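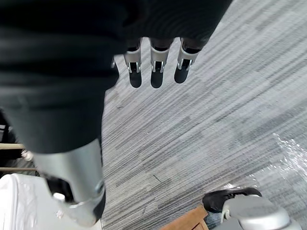

Moqueta gris, la de siempre. Dormitorio, por la mañana.

Escribo esto deprisa que tengo la lavadora a medias. El plan del mes era sencillo: dejar el dormitorio presentable antes de que llegue el calor. Cambiar la ropa de cama, recoger lo que se va quedando encima, decidir qué hago con el faldón. Tres cosas. Bueno, pues llevo ya una y media.

Lo de la ropa encima de la cama es un vicio antiguo. Llego, me cambio, la camiseta al edredón. Al día siguiente otra. Y claro, cuando quiero hacer la cama primero hay que quitar la montaña, y la montaña va a la silla, y de la silla vuelve a la cama por la noche. Un circuito cerrado. Este abril me he puesto una norma: la ropa usada no toca la cama. La norma ha durado poco.

Las camisetas son las dos de batalla, la negra y la verde azulada. Ni para salir ni para pijama, ese limbo. ¿Dónde se guarda una camiseta que te has puesto un rato? Al cajón limpio no, al cesto tampoco. Pregunté en la entrada anterior y me llegaron un montón de respuestas, ganchos detrás de la puerta, una cesta aparte, un cajón solo para eso. Lo del cajón me tienta porque la mesilla tiene dos y el de abajo lo uso para cables viejos y papeles de garantías. Todavía guardo el folleto de Storkesen, no sé para qué.
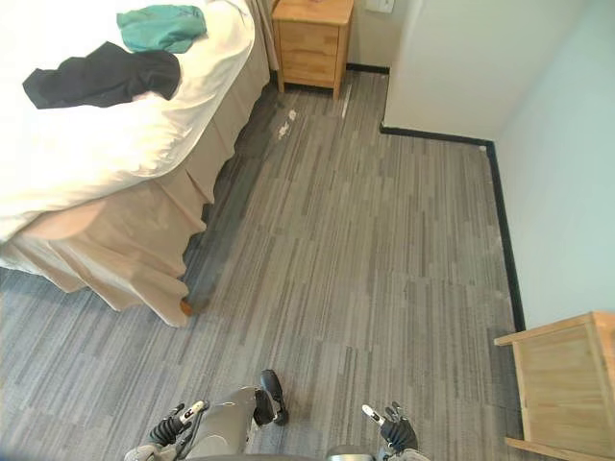

Marisma_77: yo el faldón lo quité hace años y no lo he echado de menos ni un día. Recoge pelusa, se tuerce cada vez que cambias la bajera y para aspirar debajo hay que ir levantándolo por tramos. Pero si guardas cajas bajo la cama entiendo que lo quieras tener.

Me dejó este comentario y llevo dándole vueltas desde entonces. Tiene razón en lo de torcerse. El mío es beige, plisado, y los pliegues quedan bien un rato, luego cada uno va por su lado. En una moqueta además arrastra, no resbala como en un suelo duro. Y debajo sí, guardo cosas: dos cajas de Brallmont con las mantas de invierno y una bolsa con las cortinas viejas. Sin faldón se vería todo. O sea que de momento se queda, pero lo lavo. En frío y sin centrifugar casi, que la última vez salió hecho un acordeón y plancharlo fueron 100 minutos de mi vida (los conté, con la radio puesta).

El edredón nórdico es otro tema. Blanco, muy gordo, se desborda por los lados y parece que la cama haya engordado. Me gusta eso, la verdad. Lo que no me gusta es meterle la funda. He probado lo de darle la vuelta y coger las esquinas desde dentro, lo de enrollarlo como un burrito, lo de las pinzas. El de las pinzas es el único que me funciona, y solo si pongo las 2 de los pies antes que nada. 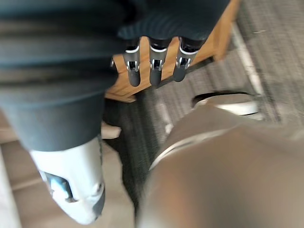

La madera clara, color miel. Zapatillas cómodas para estos días.

Con la madera tengo menos drama. Un paño apenas húmedo, en el sentido de la veta, secar enseguida. Nada de sprays, que dejan una capa pegajosa y a la semana hay más polvo que antes. Para las marcas de vasos uso una cera incolora de Jitaru que compré en una ferretería de barrio y que huele a colegio. Muy poca cantidad, con un trapo de algodon viejo. Se deja, se frota, ya.

Ah, las esquinas. Donde el rodapié negro se junta con la moqueta se acumula una línea de polvo gris que la aspiradora no coge. Cepillo de dientes viejo y paciencia. Con la boquilla estrecha también, pero hay que pasar tres veces.

Sigo con la cama, que era lo importante. Orden que estoy intentando respetar: primero fuera la ropa, toda, sin doblar ni nada, a otro sitio. Luego la sábana, estirar desde las esquinas y no desde el centro - yo siempre tiraba del centro y me quedaba una arruga atravesada.

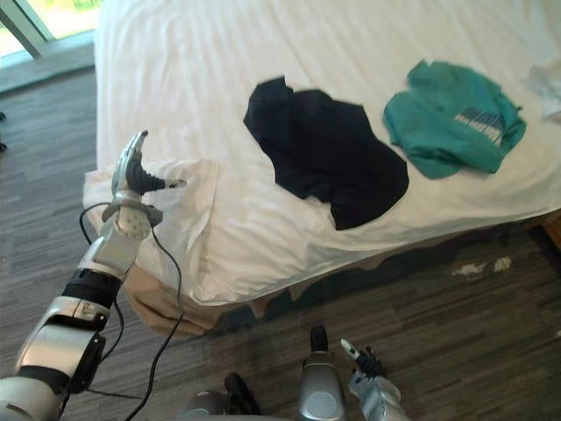 Y después remeter solo los pies, los lados los dejo caer. Sé que hay gente que hace la esquina de hospital, en sobre, perfecta. Me sale bien una de cada cuatro y no me compensa, porque por la noche lo saco todo a patadas igualmente.

Las sábanas son de Stadelell, algodón, blancas. Se arrugan con mirarlas. Hilo 357 según la etiqueta, un número rarísimo, no sé si eso es mucho o poco ni si significa algo. Lavan bien. Si las tiendo estiradas y las doblo todavía un poco tibias casi no hace falta plancha. Casi.

Pendiente: vaciar el cajon de abajo de la mesilla, lavar el faldón, decidir si la camiseta verde pasa a trapos (el dibujo aún aguanta, me da pena). Y buscar ganchos. Ya pita la lavadora, voy a tender.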